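Zostero bringt Aufräum-Kit für Roboterarme auf den Markt

Matstead, im Dezember - Der Hersteller Zostero liefert ab sofort das Nachrüstkit Pascu aus. Es umfasst einen Greifer, eine kleine Kamera für das Handgelenk des Roboters und die zugehörige Software. Gedacht ist es für Labore und Werkstätten, die das Sortieren und Wegräumen von Alltagsgegenständen automatisieren wollen.

Die Montage dauert nach Angaben des Unternehmens 16 Minuten. Der Greifer hebt Gegenstände bis 2 Kilogramm. "Wir haben Pascu von Anfang an auf vollen Ablagen getestet - mit Kabeln, Tüten und Flaschen dicht nebeneinander", sagt Entwicklungsleiterin Brândușa Ciobanu.

Erster Anwender ist der Dienstleister Cullbridge, der fünf Arbeitsplätze ausrüstet. Zum Testbestand gehören 500 Objekte. "Durchsichtige Folie bleibt schwierig, daran arbeiten wir weiter", so Projektleiter Grigore Preda.

Der Greifer vor einem grauen Tablett mit Thermosflasche, Taschentuchbox, Buch und Kabeln.

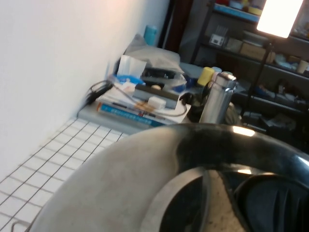
Verfügbarkeit

Pascu ist direkt bei Zostero erhältlich. Den Preis nennt der Vertrieb auf Anfrage, Vorführgeräte stehen in Matstead bereit.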